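Bench notes: the gripper contact fault at Brakbridge

Members who use the two-arm bench at Brakbridge will have noticed it was out of action for part of May. The bench is running again at reduced speed, and this item sets out what we know so far.

The fault showed up during the folding trials for the Laselard packing project. The right arm is meant to hold a piece of card by one side while the left arm comes down to take it. On run 122 the left arm carried on past its stopping point and pushed against the tips of the right gripper. The force limit should have stopped both arms at once. It stopped the left arm, but the right arm kept trying to hold its position for almost 30 seconds until the operator pressed the stop button. No one was hurt and no one had a hand inside the guard line at the time.

We found two causes. The first was a loose clamp at the left wrist, which let the gripper sit slightly lower than the software believed. The second was more serious. The stop signal from the left controller was going to the logging computer but not to the right controller. A cable had been moved to make room for a new power supply and was put back in the wrong socket. The arms had been working like that for the whole of the trial, and the fault only mattered once they touched.

Hekov, who supplied the controllers, have looked at the logs and agree with this account. They have sent us a revised wiring sheet with the two sockets marked in different colours. Paulauskas are checking the fingers for bending and will tell us whether the set needs replacing.

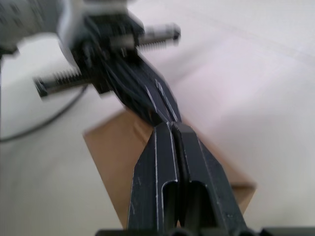
Can the bench be used for handover work at the moment?
Handover work is allowed at quarter speed only, with a second person standing at the stop button. Single-arm work can go on as normal once the start-up check has been done.

The start-up check is now longer than it was. Before the first run of a session, test the stop from each side in turn and make sure both arms lose drive. Check the wrist clamps by hand with the power off. Write the result in the bench book, including when nothing is wrong. If either arm stays live after a stop, switch off at the wall and leave a note on the cabinet.

Please do not move any cable behind the bench, even for a short time. The cable that caused this was only out for a few minutes and the change was never written down. Anyone who needs more room for equipment should ask first and we will find another place for it.

We would also like to hear about earlier runs where the grippers touched harder than expected. Several users have mentioned small knocks that they put down to poor calibration and did not report. The run number and a line or two on what happened will be enough. Send these to the bench mailbox or put a slip in the tray by the door.

Full speed will come back after Paulauskas have reported on the fingers and the new wiring has been tested.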